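Notes for the stores talk, Tranmont, January. Print big, the lectern light is poor.

**Start**

Wait for the chairs to stop. Say who I am. Don't do the joke about being thrown out with the packaging, Ghazal says it has now been heard in two buildings.

Opening line: "I'd like to talk to you about bins." Pause. Someone will look at the door. Carry on.

Make clear early that I mean open-topped bins, the kind you put stock in and take stock out of. At Zandus I had 5 minutes of questions about food waste before I caught on.

**The bin as a place where decisions go to rest**

- Anything with no lid and a flat bottom will be used by people who haven't decided something. Ask for hands up: who has a bin at work with a cable in it that fits nothing? (All of them. Let them enjoy it.)
- Story of the Sadeghi stockroom. Eleven bins, all labelled MISC. Davoud Mirzaei relabelled them MISC 1 to MISC 11 and was thanked in the newsletter.
- Slow down here. The point is that the numbering did help a bit, because people could at least say which one they'd lost the thing in.

**Size**

Most places buy too big. I did. A large bin looks like good value in the catalogue, and then you have a small person bent double over the side of it fishing for a hinge.

Things to say about height:
- On the floor, you lose the bottom third to bad backs.
- On a table you can see in, which is most of the battle. Any table. A wooden one is kinder on the ears when a metal bin gets put down.
- On a high shelf, it's an archive. Admit it and move on.

If they look awake, mention sloping sides. Small parts slide down and gather at the foot of the wall, and you end up scraping along the edge with your fingernails. If they don't look awake, skip to Wear.

**Wear**

My favourite bit, so watch the time. Last time it ran to a quarter of an hour and the tea went cold.

A metal bin keeps a fair record of how it's been treated. Swirls on the floor mean things get pushed about in there. Straight scratches are more often something heavy being dragged to the front. White chips low on a wall might be paint, might be something knocking against it every day for years. I'm guessing, and should say so, as Ghazal Sharifi will be in the second row and she knows more about coatings than I do.

Then: scuffing is fine. I've had managers ask me how to keep the inside of a bin looking new, and the answer is to keep nothing in it. Talamano had a lovely one like that. They used to show it to visitors.

Do worry about sharp edges and dents deep enough to hide a washer. Also any floor so shiny under the lights that you can't tell a small bright part from a reflection. Turn the bin, or move the lamp. Try the lamp first, it's lighter.

**Emptying it**

Ask: when did you last see the bottom of yours? Don't pick on anyone. Do not look at Davoud.

My method, which is hardly a method:
- Tip out, or lift out if it's heavy. Two people if you're arguing about whether it's heavy.
- Put back only what someone in the room can name.
- Wipe the floor of the bin. Some 3 wipes in, you'll find out what colour it is.
- Write the label last. Labels written first are wishes.

Someone will ask about dividers. I'm for them in principle. In practice they get taken out by the second month and stored in a bin.

**Close**

Leave the last slide up during questions and go and stand by the biscuits. If it goes quiet, ask them what they'd let back into a bin like this one, and on what grounds. 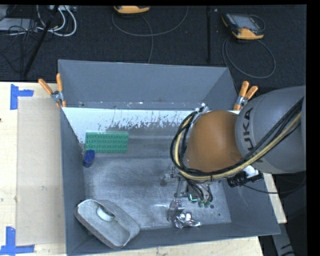
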